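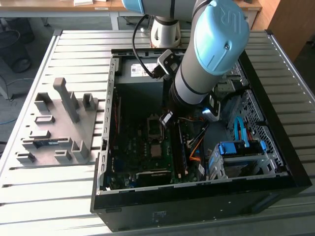 A robot arm over an open desktop computer case on a slotted work table.

PLIRKEVBERG BROADCASTERS AGREE FORMAT FOR MAYORAL DEBATE

Single two-hour event replaces separate candidate interviews

The Plirkevberg Election Broadcast Group has confirmed the format of the October debate between the candidates for mayor. The debate will be held on a Wednesday at the Drena Hall, starting at 7.30 pm, and will be carried live on local radio and on the Group's website.

The agreement replaces the arrangement used at the last mayoral election, when each candidate was interviewed separately on a different station. Two of those interviews went out at the same hour. A review carried out afterwards recommended a single event with common questions and a published timetable.

Under the new rules, any candidate whose nomination papers have been accepted by the city returning officer and who has gathered the signatures of 1,000 registered voters will be invited. No opinion poll threshold will apply. Candidates who do not meet the signature requirement will be offered a recorded statement of four minutes, to be broadcast on the evening before the debate.

The debate will be divided into three parts. The first will cover the city budget and local charges, the second housing and transport, and the third questions from residents. Each candidate will have 90 seconds to answer and 45 seconds to reply. Speaking order will be drawn by lot before each part. Microphones will be switched off when the time allowed has run out. 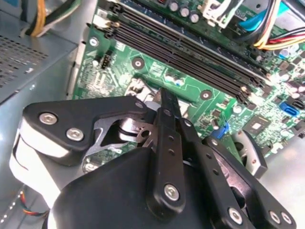

Questions from residents may be sent in writing until noon on the Friday before the debate. The Group received nearly 700 questions during the trial period in spring, most of them on parking, school places and the future of the Šimko tram depot. Questions will be sorted by subject and selected by the moderator. They will not be shown to candidates or their staff in advance.

The moderator will be Oldřich Murín, who has chaired council hearings on the regional station for several years and is not a member of any party.

"The rules are short and they are the same for everyone," said Oldřich Murín. "Candidates have seen the timings and have signed them. If a candidate goes over, the microphone closes and we move to the next speaker."

A candidate who is unable to attend in person may take part by video link on medical grounds only. A request must reach the Group at least 24 hours before the start. If a candidate withdraws for any other reason, the debate will go ahead with those remaining and the time will be divided between them. No substitute speaker will be accepted.
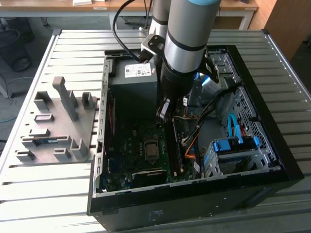

Page last updated: October, 4.15 pm

Drena Hall has 445 seats. Each candidate will receive an equal allocation, and the remaining seats will be offered to residents by ballot. Applications can be made online or at the Novetti Street library. Doors will open at 6.45 pm and will close ten minutes before the broadcast begins. Banners, placards and campaign clothing will not be allowed in the hall.

A full recording and a written transcript will be published on the Group's website by the end of the following day. Complaints about the conduct of the debate should be made in writing within five working days.

Notes to editors

1. The full debate rules are available on request from the Group's press desk.

2. Press accreditation is required. Each outlet may apply for one reporter and one photographer.

3. The audio feed will be free of charge to all stations, provided that the debate is broadcast without cuts.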